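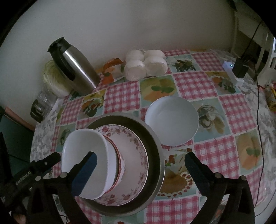 ## 3. Handling rules for tableware tasks

The Tornedholm group wrote these rules before collection began in March and revised them once, after the first 100 recordings were reviewed. They apply to all work with hand-held grippers in home kitchens and dining areas.

### 3.1 Before recording

- Check that both fingers open and close fully and that the finger pads are seated.
- Check the screws at the finger joints. A loose screw ends the session until it is tightened.
- Keep cables out of the operator's working path - a cable at the table edge is acceptable if it is not crossed.
- Do not clear household items from the table. Move only what could break or spill.

### 3.2 During recording

Bowls are held at the rim, with one finger inside and one outside. Stacked dishes are moved one at a time. The free hand stays off the dishes. If a dish slips, the operator finishes the motion or sets it down, and the recording is marked as a failure and kept.

Each session is limited to 15 minutes. Longer sessions gave faster but less careful placement.

### 3.3 Review

Of 2712 recordings, 365 were rejected under these rules. The most common cause was a free hand touching a dish. The Vavness checklist we started from has no rule on this point, and we recommend adding one.

Rejected files are stored separately with a reason code. Two reviewers must agree on each code. Disagreements were frequent for partial slips, and the definition in Appendix B is still too loose.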